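What Ends Up in the Bin

In the sorting hall at Bernoton, everything starts in a metal bin. Blocks, bottles, cloths, things with lids and things that lost their lids years ago. They come in from schools, closed workshops and house clearances across Olledel, and by the time they get here they have usually been tipped from one container to another several times.

Jolien Goossens has worked in the hall for six years. She knows which items will sell, which will go to the craft rooms and which will sit on a shelf until someone gives up on them.

"Blocks always go," she says. "Odd ones too. A teacher will take a block with a strange shape before she takes a nice square one. Squeeze bottles go to the art rooms if the nozzle is clean. Cloth is the hard part."

Cloth is hard for several reasons. It wraps around other objects and hides small ones. It gets wedged into corners. A wet cloth in a bin of wooden parts can ruin the lot over a weekend, and one shipment in May was lost that way. Since then, suppliers have been asked to bag fabric separately. Most of them don't.

The bins are older than the business. Goossens bought 70 of them when the Clirnine bakery supply depot closed, and paid 700 for the lot, delivery included. They are sheet metal, heavy and loud. New plastic tubs would be easier to lift, but the first ones she tried cracked in the cold, and the metal ones can be hosed out and put straight back on the floor. Dents get hammered flat. Stains mostly stay.

Sorting follows a fixed order. Soft things come out first, then anything that might hold liquid, then the hard pieces. Bottles are opened over a sink, never over the bin. Blocks are wiped and grouped by size – color is ignored until the very end, when the sets are made up for sale under the Vida label. A Vida set holds 100 pieces, and no two are alike. 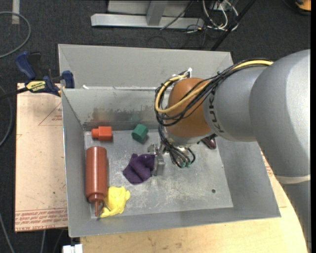 A bin during sorting at Bernoton, with blocks, a squeeze bottle and cloth still inside.

Daryna Melnychuk makes up the sets. She works at a long table by the window with a scale, a stack of flat boxes and a radio. Her rule is that every box needs something heavy, something that rolls and something with a hole in it. The fabric that can be saved is washed, cut into squares and used to line the boxes. Bright yellow and purple are the first to run out.

"People ask me for matching sets," Melnychuk says. "I tell them to go to a toy store."

Orders slow down after the holidays and pick up again when schools plan their spring projects. Until then the hall catches up on its backlog, which currently takes up most of the north wall. Goossens would like it gone before the next house clearance comes in. She has already agreed to take two.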